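Grevmont Opens Computer Reuse Center on Clunham Street

GREVMONT – The Cunia Foundation will open a computer reuse center on Clunham Street in March, offering refurbished desktop computers to households and adult learners across Grevmont.

The center received 409 retired office machines during its pilot period. Of these, 200 have been assigned to local homes and 41 to evening literacy classes.

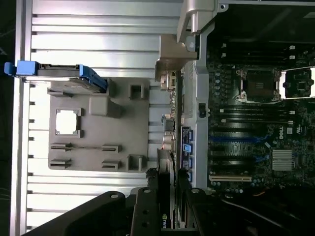 A hard drive in a blue carrier beside a gray plastic tray.

Residents may apply at any Grevmont public library branch. Applicants will receive a decision within 48 hours, and approved households may reserve a pickup time between 10 a.m. and 6 p.m. Delivery is available to residents with limited mobility.
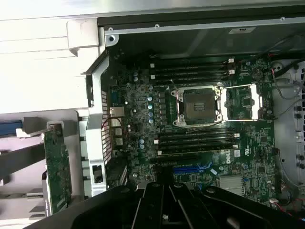 Dell motherboard with empty memory slots.

Businesses wishing to donate equipment should contact the center before drop-off. Monitors and printers are not accepted at this time.

Media inquiries: Cunia Foundation Press Office, Grevmont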